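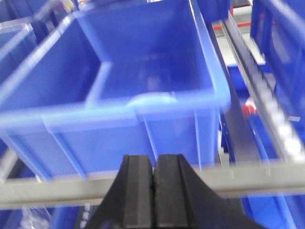
Rainwater harvesting at the Paewai site: first-year notes

The rainwater system at the Paewai building was commissioned in July and has now run long enough for a first technical summary. Members asked for one at the last open meeting, mainly on tank sizing, filter maintenance and the mains top-up arrangement. What follows was compiled by Levente Dobos from the maintenance log, with corrections by Mereana Lowther.

Catchment and storage

Only the north roof is connected. The south roof drains to the old soakaway as before, and its gutters are too low to reach the tank inlet without a pump. The two pitches were surveyed separately by Brarkance, who advised against joining them.

Storage is a single above-ground tank with a nominal capacity of 4,000 litres. Usable capacity is lower. The outlet sits above the tank floor so that settled sediment is not drawn into the pipework, and the overflow sits below the lid. The volume between the two is what the building can draw on. Anyone reading the sight gauge should bear in mind that the bottom division on the scale is dead storage.

A header cistern in the loft holds a further 1,000 litres and feeds the WCs and the outside tap by gravity. It is refilled by the pump on a float switch. The header was already in the building and was cleaned and relined before being put back into use.

Filtration

Water passes through three stages. Leaf guards in the gutters take the coarse debris. A first-flush diverter on the downpipe then holds back the initial run-off after a dry spell, when the roof is carrying most of its dust and bird droppings. The last stage is a mesh filter in the tank inlet.

The first-flush diverter has needed more attention than expected. It empties through a small drip orifice, and this blocked twice in the autumn. When the orifice is blocked the diverter stays full, and the next rain goes straight past it into the tank. There is no alarm for this condition. The only check is to look at the diverter on a dry day and confirm that it has drained. Digby Doolan has fitted a slightly larger orifice plate, which wastes a little more water in light rain but has not blocked so far.

The mesh filter should be lifted out, rinsed from the clean side and put back with the arrow pointing down. It was found upside down on one occasion. The basket fits either way up, but when inverted it leaves a gap at the collar and a fair amount of moss gets through.

Mains top-up

When the tank falls to the low-level sensor, a solenoid valve opens and admits mains water to the header cistern. It does not fill the main tank. This point has caused some confusion, and the question of why the tank gauge does not rise during dry weather has come up more than once. Topping up the main tank from the mains would take the space needed for the next rainfall.

The mains supply enters the header through an air gap above the spill-over level, so there is no route for rainwater to travel back into the drinking supply. The air gap must not be altered. A previous attempt to quieten the filling noise with a length of hose on the inlet was removed by Maver at the commissioning visit, and the hose should not be put back. If the noise is a nuisance in the upstairs room, the correct remedy is a baffle plate inside the cistern. Venkatesh Murthy has a drawing for one.

Consumption

The submeter on the rainwater feed shows 1,720 litres delivered to the header over the most recent reading period. The reading includes water drawn for the planters, so it cannot be taken as WC use alone. A separate meter on the outside tap would settle the matter, but the pipe run is short and there is not much straight length to fit one in.

Pump running time is recorded by the controller and agrees reasonably well with the submeter. Short cycling was seen in the first few weeks: the pump would start, run for a few seconds and stop, then start again. The cause was the float switch tether, which had been clipped too short. Lengthening it widened the gap between the on and off levels and the fault has not returned.

Water quality

The supply is not treated and is not for drinking, washing hands or food preparation. All outlets are labelled. The outside tap label has faded in the sun and is due for replacement with an engraved plate.

Some colour was noticed in the WC pans after the heavy leaf fall. It comes from tannins in the leaves and is harmless to the fittings, though it can leave a faint line in the bowl. It cleared once the gutters had been emptied. Manolis Pappas has suggested an activated carbon stage for next year. The cartridge cost would have to be set against a problem that lasts a few weeks, and no decision has been made.

Frost

The exposed section between the tank and the wall is lagged and trace-heated. The heater is controlled by a pipe thermostat and should be left switched on at the spur all winter, whatever the forecast. The outside tap is isolated from inside the meter cupboard – turn the lever across the pipe, then open the tap outside and leave it open.

The first-flush diverter is not heated. In a long freeze it should be drained by removing the bottom cap, and the cap kept in the meter cupboard until the thaw.

Outstanding items

The overflow currently discharges to the surface drain beside the ramp. Grurkent have quoted for a connection to the soakaway, but the quotation assumed a shallower trench than the ground levels allow, and a revised figure is awaited.

The tank lid seal is a poor fit on the side facing the wall. It keeps out leaves but may not keep out light, and algae will grow in a tank that admits light. A replacement seal is on order.

The maintenance log is kept in the meter cupboard. Entries should give the date, the gauge reading and the initials of whoever did the work. Several entries from the autumn have no gauge reading, which limits what can be said about storage over that period.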